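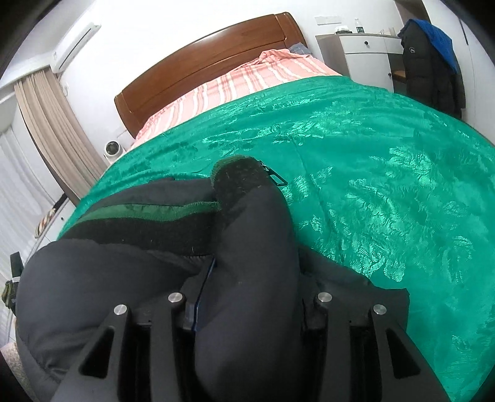
Notebook, Karkholm laundry and textiles room – Saturday, entry by Rekha Bansal

Garment folding on the bed was continued this morning from 9:50. The green cover remains the working surface, laid over the striped sheet. Su-bin Na notes that dark gray clothing is easy to find against it, but that the cover tends to slide on the sheet and should be pulled flat between garments.

Ribbed bands are to be laid straight before the sleeves are turned in. Mal-soon Jin prefers the reverse order; both methods are permitted until September.

Fold log closed at item 79. Items 80 onward pass to Dae-han Han. Spare pillowcases requested from Plillthorpe – no reply yet.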